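Search the site Enter keywords
2 min read

Minutes, home goods picks meeting, February

I took the notes again, so blame me for the spelling. We started a bit after 9 a.m. and the whole thing was meant to be about the spring bedding and bath list, with a quick look at what sold last month.

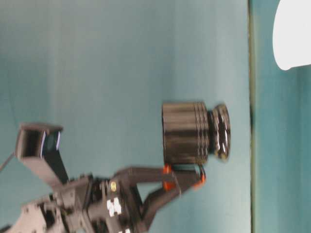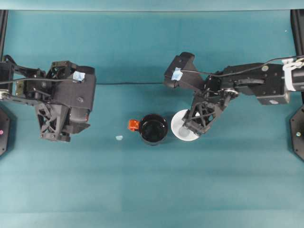 First up was the throw blanket question, which ate up most of our morning. Last month's roundup got 3,612 clicks and the Zivlow waffle throw took the biggest share, so I said let's keep it at the top and everyone was fine with that. Then we got stuck on color! The spring page is all cream and oatmeal right now and I think it looks sleepy. I asked for something closer to the muted teal of that tabletop, because a soft blue-green goes with white sheets and also with the tan stuff we already list. Agreed: we add one teal throw and one teal bath mat, and I'll find them.

Sheets. The Karabulut cotton set is back in stock in queen and king only (no twin, still). We had a long back and forth over whether to list it without a twin size. I was against it, got outvoted, and that's okay. It goes in with a note on sizes.

Towels: Flelska changed their price and the six-piece bundle is now $80. That's a lot for towels. We're moving it out of the budget section and into the gift section, and I need to rewrite the blurb, as it still says "cheap and cheerful."

Shower curtains. We have 27 of them on the long list, almost all with leaves on them, so please, somebody send me a stripe. Cut to 10 before the next meeting.

Eton bath caddy: two readers wrote in that it's too short for their tub. I'll add the length to the listing and measure mine at home tonight.

Left over from last time: the return policy box at the bottom of each page. Didn't get to it, moved to next month.

We wrapped up at 10:40. Next meeting same time, same room, and I'm bringing the fabric samples.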